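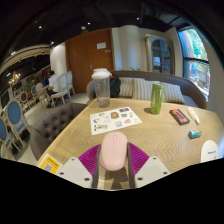
Most scroll wheel faults come from dust on the encoder, the small part that turns wheel movement into signals. The symptoms are a page that jumps back a line while you scroll down, or a wheel that turns without moving the page at all. Rule out software first. Open a long document, scroll slowly in one direction, and watch for reversals. Then repeat the test on a second computer. If the fault follows the mouse, clean the wheel. The steps apply to the usual layout, as on the pale pink mouse shown, with a small wheel near the top end and a seam running down from it between the two buttons. Mice with a tilting wheel need a different procedure.

Before opening anything

Switch the mouse off and remove the battery, or unplug the cable. Hold the mouse upside down and blow short bursts of compressed air into the gap on each side of the wheel. Turn the wheel a little between bursts. Test again. If the reversals are gone, stop at this point.

Opening the shell

1. Look for screws on the underside. They are often hidden under the glide feet or a label. Warm the feet with a hair dryer on low for a minute and lift them with a plastic pick.
2. Remove the screws and keep them in order. Lengths may differ.
3. Separate the halves starting at the rear. Lift slowly. A ribbon cable may join the top half to the board.
4. Note which way the wheel sits, then lift it straight up.

Cleaning

Wipe the wheel and its axle with a cotton swab dampened with isopropyl alcohol. For an optical encoder, clear hair and lint from the slots in the wheel and wipe the two faces of the sensor. For a mechanical encoder, put one drop of contact cleaner into the opening and rotate the shaft back and forth for a minute. Let everything dry for 2 hours with the shell open.

Refit the wheel, close the shell, and tighten the screws by hand until snug. If the page still jumps after a second cleaning, the encoder is worn and has to be replaced.

Mylene Catacutan
29 Jun 2024

Related articles
Replacing worn glide feet
Keyboard keys that repeat
Cleaning a laptop fan
How to choose contact cleaner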